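Ticket: GPC baseline drift and low Mn on hydrogel precursors
Instrument: Nolter GPC, RI detector, two mixed-bed columns
Opened by: Kobina Amegashie
Assigned to: Seidu Acheampong
Status: closed

Problem as reported

Baseline on the RI trace slopes upward through the whole run. The PEG precursor that normally reads near its supplier value came out low on three injections in a row. Same vial, same method. The light scattering detector was off for all of them. Pump pressure reads 44 bar at the normal flow rate, and the log shows the same value for most of April.

Kobina, first notes

Restarted the software (Wesum) and the detector. No change. Purged the reference cell for 30 minutes. The slope got smaller but came back by the second injection. Ran a blank, slope still there, so it isn't the sample.

Seidu

Please check the eluent bottle before anything else. Who made the last batch and did the salt go in? Also send me the calibration file name that the method is pointing to.

Kobina

Cinzia made it. She says salt is in, filtered, degassed. Calibration file is the old one from before the column swap. I didn't know there was a new one.

Seidu

That explains the low numbers but not the drift. Two separate faults then. Load the new calibration and reprocess the three injections, no need to rerun them yet. For the drift, leave the pump on overnight with the detector in purge and record the RI signal at 8:00 a.m.

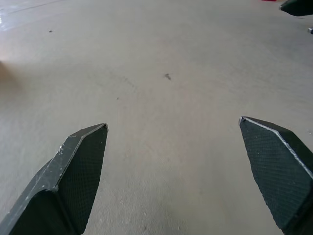
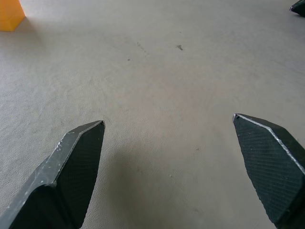
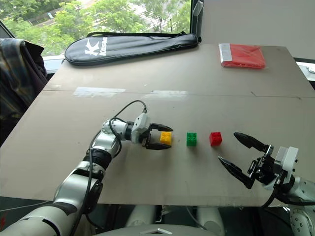
Kobina

Reprocessed with the new calibration. The PEG precursor now agrees with the supplier value and dispersity is back where it should be. I had trouble explaining to Theophilus why the block copolymer elutes ahead of the PEG when both are made from the same monomer, so I drew three coloured boxes in a row on the whiteboard: one brick for the first block, the next for the second, and so on, longer chain out first. He is fine with running the standards by himself now. Overnight signal at 8:00 a.m. was flat for the first time, then began to climb again after 9:30.

Seidu

What changes at 9:30?

Kobina

The room gets warmer once the ovens next door are on. I put a thermometer on the detector shelf and it went up 2 degrees by 11:00.

Seidu

The detector cell should hold its own temperature. Look at the settings page and tell me whether the cell heater is on and what it is set to.

Kobina

Heater is off. Setpoint field is blank. It may have been cleared when the firmware was updated.

Seidu

Turn it on, set it to 35 C, same as the column oven. Wait at least four hours. Then two blanks and the 106 kDa standard.

Kobina

Done. Both blanks are flat. The standard is inside the limits. Ovens next door were running the whole time.

Kwadwo Arthur

Adding this because I had the same thing on the Huturska unit downstairs. The update clears the heater setpoint every time. You have to save it in the method and also on the instrument page. If you only save it in the method it goes blank after a power cycle.

Kobina

Saved in both places, power cycled, setpoint still there.

Seidu

Good. Move the old calibration file to the archive folder so the method can't pick it up again. Anyone with results from after the column swap needs to reprocess. Cinzia has the list of affected samples.

Closed. Cause of low Mn: outdated calibration file. Cause of drift: RI cell heater off after firmware update.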